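Darnwood Simulation Bench
Set-up Guide, Section 5: Comparing Grippers on the Parts Bench

5.1 Purpose

This section covers the comparison of two or more gripper models on the same simulated arm, using the same parts and the same starting positions. It assumes that the bench software is installed and that the arm loads without errors (see Section 3). For controller tuning, see Section 6.

5.2 Before you start

You will need:
A Darnwood workspace with the Parts Bench room loaded
At least two gripper models in the gripper library
The Flistinari controller package, or another controller that accepts the same joint commands
Enough free disk space for the camera recordings of one full comparison

NOTE: A comparison is valid only when the arm, the controller and the camera settings are the same in every set. Change the gripper and nothing else.

5.3 Loading the first gripper

1. Open the workspace and select Parts Bench from the room list.
2. In the Arm panel, select the arm and press Home. Wait for the status line to read Ready.
3. In the Gripper panel, select Berisha from the library and press Attach.
4. Check the tool offset. The value is measured from the wrist flange to the fingertips, in millimeters. The default for the Berisha model is 84.
5. Open and close the gripper once from the panel. Both fingers must travel the full distance. If one finger stops short, detach the gripper, reload it and repeat this step.

CAUTION: Do not enter the tool offset by dragging the gripper in the view window. A dragged offset is not written to the log, and the set cannot be repeated later.

5.4 Setting the cameras

Each comparison uses a room camera and a wrist camera. The room camera is fixed and should show the whole arm above the wrist, together with the work area on the table. The wrist camera moves with the arm. Its job is to show the contact between the fingers and the part, so some of the gripper body will always fill the lower part of the view.

1. In the Camera panel, turn on Room and Wrist.
2. Move the arm over the packed container using the jog keys.
3. Check the wrist view. The part to be gripped must be visible beyond the end of the gripper body. If the body covers it, raise the camera mount by 5 mm and check again.
4. Check the room view. The container and the bin on the other side of the table must both be inside the view.
5. Press Lock Cameras. The camera values are now stored with the comparison and apply to every gripper in it.

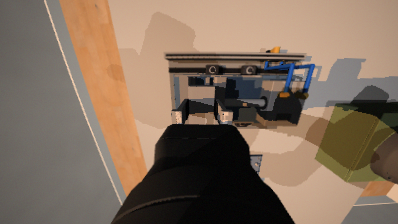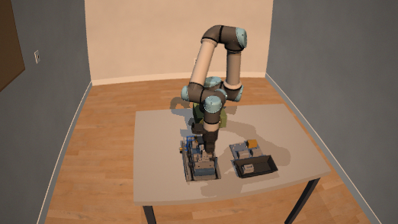
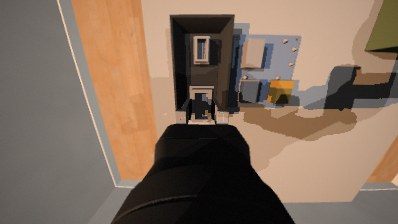
Figure 5-1. Views of the bench with the arm in use. The second view is from the room camera; the first and third look past the gripper body toward the tabletop.

NOTE: Shadows in the wrist view may have stepped edges. This is caused by the shadow map resolution and has no effect on contact or grip force. To smooth them, set Shadow Map to 2,000 or higher in the Render panel. Use the same value for all sets.

5.5 Running a set

One set is 18 attempts with one gripper. The part order is read from the order file and must not be edited between sets.

1. In the Compare panel, press New Set and enter the gripper name.
2. Set Attempts to 18.
3. Set Close Speed to Medium. Fast is available but is not supported for comparisons.
4. Press Run. The arm returns to Home before each attempt.
5. When the set is finished, press Save Set.

If the arm stops during an attempt, do not jog it free. Press Abort Attempt. The attempt is logged as a fault and the parts are returned to their starting positions.

5.6 Changing to the second gripper

1. Press Home and wait for Ready.
2. Press Detach.
3. Select Ramon from the library and press Attach.
4. Enter the tool offset from the model sheet. Do not reuse the Berisha value.
5. Repeat the finger check in 5.3, step 5.
6. Repeat 5.5 under a new set name.

CAUTION: With the wrong tool offset, the fingers may pass through the container wall at the start of the descent. The software does not stop the arm when this happens. Delete the set and start again.

5.7 Reading the results

The Compare panel lists each set on its own row. The columns are:

Held: the part was lifted and did not leave the fingers before release.
Slipped: the part was lifted and then lost.
Missed: the fingers closed without contact.
Fault: the attempt was aborted or timed out.

Review the wrist recording of every Slipped attempt before you compare totals. A part that catches on its neighbor in a crowded container is logged in the same way as a part that slides out of the pads. Only the second case says anything about the pads. Use the Comment field to mark the difference.

5.8 Common problems

The wrist view is almost entirely black.
The camera mount is too low for the attached gripper. Unlock the cameras, raise the mount and rerun all sets.

The totals do not add up to 18.
The set was saved before the last attempt closed. Open the set and press Recount.

The arm approaches the part at an angle.
Flistinari was started with its wrist limit on. Turn the limit off in the controller file and restart the controller. See 6.2.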